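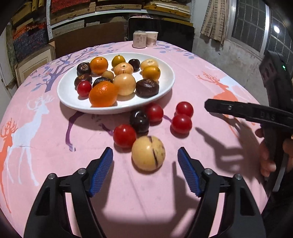

*Fruit table, Jun 29, 2022. Big pepino out front, the rest of the plate behind it.*

Notes on the fruit table, mostly for me and for Hazel, who has the next turn with it and asked me to write down more than I did in May (fair enough, my May page was four words and a coffee ring).

I put the pink deer cloth on again. Yolanda Kowalczyk thinks it is far too busy, and I do see what she means, with the orange deer and the white one rearing up beside it and those purple branches wandering off under the plate. But it is a cheerful cloth and it washes well, and the tomatoes look wonderful against it, so it stays for now. If anyone wants a plain one there are two in the Kerel drawer, under the string.

The pepinos are the real pleasure of this batch. They came in the Melero box, the whole box weighing 2643 g on the shelf scale before I took the paper out, and I had never handled one until this spring. Cream skin with dark purple streaks, and the streaks are different on every single one, so you really can tell them apart if you spend a morning with them! The large one I set down on the cloth has the best markings by a long way. I put three more on the plate with the other fruit. They bruise if you so much as look at them, so please lift them from underneath and don't stack anything on top. Hazel, I know you know this.

The white oval plate is full, and I wouldn't add to it. I had the big tangerine sitting further back at first and it kept wanting to roll, so it has ended up at the front near the rim, next to one of the tomatoes. It seems content there but keep an eye on it. The dark brown wrinkled ones go at the edges, where they don't disappear against the plum. I'd like somebody to settle what we are calling those, by the way. The Liltby list just says "brown, assorted" and the Dumlao list skips them altogether, so my labels are a muddle.

Tomatoes: one stayed on the plate and four are down on the cloth, with a plum for company. I like the two that sit close together, they make a nice little group, and I'd leave them that way next time too. The other plum belongs up on the plate in the back row.

Room was at 70 when I came in and I left the blind half down. Yolanda would like the fruit kept cooler overnight, and I agree, so everything goes in the bottom of the fridge in the shallow tray with a dish towel over it, pepinos on top in one layer.

To do:

- relabel the brown fruit once we agree on names
- ask Hazel Esposito if she still has the second oval plate
- iron the deer cloth, or at least hang it up
- order more pepinos before the Melero people run out, same size if they have them

I am taking the softest tangerine home with me. It has been noted on the sheet.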